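October, Josthorpe bench, after tea

Picked up the accessory mending again and what a good afternoon it was! The elastic turned up (the Flalon 0.7, clear, the 47 m spool) and it is miles better than the old stuff. It has a proper spring to it and it takes a surgeon's knot without that horrid squeaky slip. I pulled a test length hard over the edge of the desk and the knot held, so I'm going over to it for all the bracelets.

Restrung so far: the green glass one and Halina's long amber one, which had gone slack at the clasp. Pre-stretch the elastic before threading! I forgot on the green and had to do it twice. Glue dot on the knot, leave overnight, trim in the morning. The Sakerus glue still goes cloudy if you put on too much, so use the pin and not the nozzle.

Bead stock: opened the bag of 1000 clear 6 mm and tipped 400 into the shallow tin. The rest are in drawer two. Order ref for the next lot is 2728, in case Halina Czerwiński is doing the ordering while I'm away.

Clips next. Springs on the snap ones are nearly always fine, it's the grip that goes. Tried a scrap of velvet ribbon stuck along the inside of a Hafstein clip and it stays put in fine hair beautifully, I was really chuffed with that. Must try the same with thin silicone strip. Does anybody have an offcut?

Soap and lukewarm water for anything plastic. Dry cloth only for rhinestones, the backing lifts if it gets soaked (learnt that in the spring, never again). 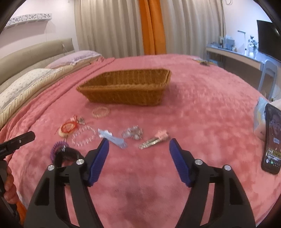

Sorting by how a thing fastens works far better than sorting by colour, and I wish I'd started that way. Laid out on the pink blanket you get the whole muddle at once, with the wicker basket still empty behind it. By colour, the light blue clip would go off by itself and the pink one would end up with the pale pink bracelet, which is no help at all when you want something for your hair. By fastening, the clips all go together at one end of the basket, bracelets at the other, and the purple spiral tie starts a heap for stretchy things. The red string bracelet wants untangling from its round charm first, blunt needle, good light, no tugging.

To do: small pots for the basket so the bracelets don't knot up with each other. Egg cups? Ask Halina about the little tins from the market. Trim the knots on green and amber in the morning.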